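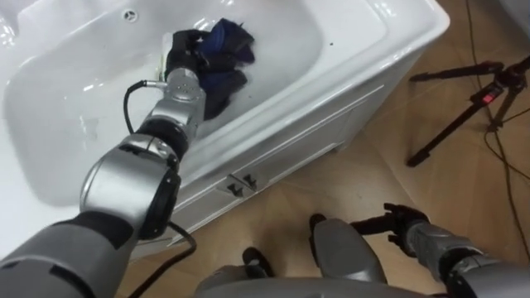

To: chores-and-machines list
Subject: Re: Re: hand washing, are we there yet?

On Friday the list member at Jomum wrote:

> I think the thread has been too gloomy. Miretel have had an arm
> putting clothes in a bathroom basin and moving them about, with no
> special sink and no special floor. Five years ago people here said
> cloth was the thing machines would never manage. Well, they are
> managing it. I'd put money on a machine doing the hand wash in an
> ordinary flat before my washing machine needs replacing. What would
> it take to convince you lot?

Since I was probably the gloomiest of the lot, I'll answer the last question.

First, what I'll grant. Getting a gripper down into a deep round bowl and closing it on a bunched-up garment is harder than it sounds. The sides slope, white china shines back at you under a ceiling light, and dark cloth in a heap has no edges worth the name. Anyone who has tried to write software that finds the collar of a navy top will know what I mean. So yes, holding the thing is progress and I'm not going to sneer at it.

But holding it is not washing it. I spent years running the finishing room at Staledetti, where we did delicates by hand for people who could have bought a machine for what they paid us in a season, and the grabbing was the part we never had to teach. A new starter spent the first week learning how hard to press. Wool wants squeezing and never twisting. A cotton collar wants rubbing against itself, cloth on cloth, and you stop when it feels right under the thumb. Then you have to get the soap out, which takes longer than getting it in, and you have to know when it is out.

Look at how many hands that takes as well. You hold with one and work with the other, and you swap without thinking. In the basin pictures I've seen, one arm is in the bowl with the garment and the other hand is out over the floor, open, with nothing in it. I'd like to see both of them in there before I start counting chores as done.
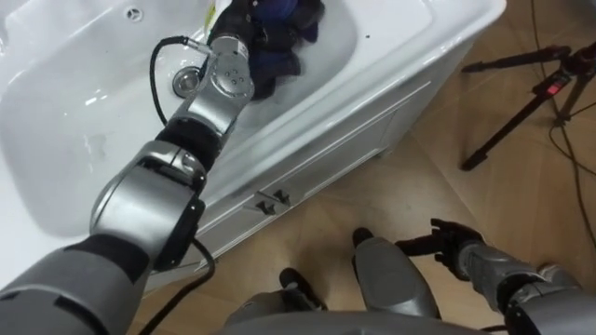

Then there is all the stuff round the edges. Who puts the plug in? Who runs the tap, checks it isn't scalding, and notices that the red sock has gone in with the pale things? Wringing out over a basin puts water down the front of the cabinet and on the floor, and in my bathroom that floor already has the bath mat and the cat on it. When Venckus did their trial with the folding table (I was on the receiving end of that one) the machine got through 800 items, and they were very proud of the figure. It left out that a person had laid each one flat first. I had 80 back on my bench to be done again.

I don't say this to be rude about the engineers. I say it because the write-ups nearly always give you the bit in the middle and leave off both ends, and the ends are where the work is.

So, what would convince me:

A mixed basket, not sorted beforehand, with at least one woollen in it.
The machine fills the basin, washes, drains, rinses and wrings, and hangs the things up somewhere.
No one steps in. If someone does step in, it gets written down.
The basin and the floor are wiped afterwards.
I get to smell the woollen.

If Miretel or anyone else will do that with me in the room, I'll pay my own train fare and post the result here whichever way it goes. I'd be pleased to be wrong — my wrists are not what they were, and there are three jumpers in my sink as I type.

On the money side, the quote I had from a hire firm in June was 1555 a month, before anybody had come out to look at the bathroom. At that price I'll carry on with the washing-up bowl.

One small thing for whoever looks after the archive: the attachments on the March thread still won't open for me.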